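About Bandeck

Bandeck sets up and looks after small two-arm robot cells. We work on benchtop machines only: a pair of arms on a rail, a tabletop, a frame around it, and the wiring that goes with it. We do not build the arms and we do not sell them. Customers come to us when they have bought the parts and want a cell that runs every day, or when they have one that used to.

The company was started by Fasil Berhe and Onyekachi Ekpo, who had both worked in the repair department at Konel. Fasil did mechanical work there and Onyekachi did electrical. When Konel closed the department they took over the lease on the back half of the building, along with two workbenches and a drill press that we still use. Our first customer was Balogun, which had three cells and no one on staff to keep them going. We still service all three.

How a setup goes

Most jobs begin with the frame. We square the aluminum rails first and check the diagonals, then fit the tabletop and shim it until it sits flat. The front rail gets the most attention. It carries the mounting plates for both arms, and if it twists under load the arms will never agree on where the middle of the table is. We bolt the plates down, mark each bolt head with a paint pen, and come back to re-torque after the first 20 hours of running. A paint line that no longer matches up tells the customer a bolt has moved before anything else does.

The arms go on next. Each one is lifted onto its plate by two people and homed by hand with the power off, so we can feel for rough spots in the joints. Then we power up one arm at a time and run it through its full range at low speed. Onyekachi does the cables during this step. He wants to see the arm at its worst position before he ties anything down, and he leaves more slack at the wrist than most people think looks tidy.

Walls and backing come last, and customers pick their own. We have put up plain gray panels, painted board, and a fair amount of wallpaper. Paper is cheap and easy to change. We ask that it be glued flat at the edges so a loose corner can't catch a gripper. 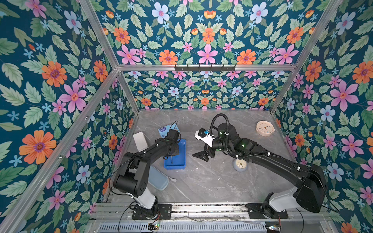 After that we hand over the cell with a mixed set of household objects on the table and let both arms work for an afternoon. Hard boxes and soft packages load the grippers in different ways, and a tray with sides shows up any error in height very quickly. We stay on site for this. If a joint runs warm or a finger starts to drift, we would rather find it ourselves than get the call at 7 in the morning.

Looking after a cell

Our regular service visit comes every 300 running hours. We keep the list short so that it gets done:

Check and re-torque the plate bolts on the front rail.
Inspect the full length of each cable, and replace any zip tie that has gone brittle.
Clean the gripper fingers and check that the jaws close square.
Vacuum the vents and the area near the control boards.
Re-home both arms and compare with the numbers from the last visit.

The comparison at the end is what people pay us for. We keep a folder for every cell, and each visit adds one page to it. A shoulder joint that is slowly wearing will show in those pages months before the operator notices anything on the table.

Between visits the operator has a few things to do. Wipe the tabletop at the end of the day. Look at the indicator lights before starting. Never pull on a cable to move an arm. We go over this in person with whoever will be running the cell, and we leave a printed card.

Repairs

The most common repair is a wrist cable. The second is a gripper that has been driven into the table. We stock cables, fingers, and jaw units for the arms we service, and most repairs are done at the customer's bench. If an arm has to come back to our shop, we take it off with its mounting plate still attached, which saves most of the alignment work when it goes back on.

A standard call-out is $245 and covers the first two hours. We quote parts before we fit them. If we open up an arm and find that it isn't worth fixing, we say so and charge only for the call-out.

Last April we took on the service work for Tralletti, which runs its cells in two shifts. That meant hiring, and there are now six of us. Everyone who joins spends their first month on cables and bolts with Onyekachi before touching a joint.

Getting in touch

The shop is open from 7:30 to 4. Fasil answers the phone most mornings. If you are calling about a fault, please have the cell's hour count ready and tell us which arm it is, left or right, as seen from the front rail. Visitors are welcome, but call first, as we are often out at a customer's.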